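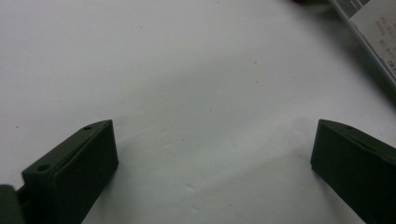
Lámina 2. Superficie blanca con luz difusa: más clara hacia arriba a la izquierda, de un gris frío por el centro.

Taller Plokano de dibujo del natural
Apuntes de la unidad 2: los blancos y sus grises

Empezamos esta unidad con un ejercicio que suele dar un poco de pereza, porque a primera vista no hay casi nada que dibujar, y luego acaba siendo de los que más se recuerdan (al menos eso me dicen cuando nos volvemos a ver en el curso siguiente). Se trata de mirar un blanco el tiempo suficiente para que deje de parecernos todo igual.

Tened la lámina delante mientras leéis. Si preguntamos a alguien de qué color es el fondo, contestará que blanco y tendrá razón, claro. Pero entornad los ojos y comparad la parte alta de la izquierda con el centro y la zona baja. Hay una diferencia de valor, pequeña y muy gradual, y también un ligero cambio de temperatura: la parte más apagada se enfría. Más abajo hay una sombra ancha y tenue que corre en horizontal. No le busquéis un borde, que no se deja, y ahí está justamente la gracia.

Fijaos también en lo que hace el verde oliva oscuro a los lados. Un tono tan bajo junto al blanco nos empuja a verlo más luminoso, y por eso conviene tapar con la mano esa zona oscura, mirar solo el fondo y volver a destaparla después. Os sorprenderá cuánto cambia!

Vocabulario que usaremos en clase

Valor: lo claro u oscuro que es un tono, con independencia de su color.
Luz difusa: la que llega repartida y da transiciones suaves.
Degradado: paso continuo de un valor a otro.
Reserva: la zona del papel que dejamos sin tocar.

Ejercicio para casa

Material: un lápiz HB, un 2B, goma moldeable y papel blanco de grano fino. A mí me gusta el bloc Basix, pero sirve el que tengáis por casa, de verdad, no hace falta comprar nada.

Extended una hoja sobre la mesa, cerca de una ventana y sin sol directo, y apagad la lámpara del techo. Observadla un buen rato antes de coger el lápiz. Buscad primero el punto más claro, que será vuestra reserva, y después el más apagado. Marcad los dos con una señal muy leve en el dibujo.

A partir de ahí, cubrid desde lo apagado hacia lo claro con el HB casi tumbado, en capas flojas que se crucen. El 2B guardadlo para los objetos oscuros, si habéis puesto alguno. No difuminéis con el dedo, por favor; la grasa de la piel deja manchas que luego no hay manera de levantar, y la goma moldeable aclara muy bien a toquecitos.

Dedicadle 35 minutos seguidos. Si la luz cambia a mitad de camino (en noviembre pasa muchísimo a partir de las cuatro), quedaos con los valores que habíais apuntado al principio.

Traed el dibujo a la próxima sesión sin fijador, junto con la hoja que os haya servido de modelo.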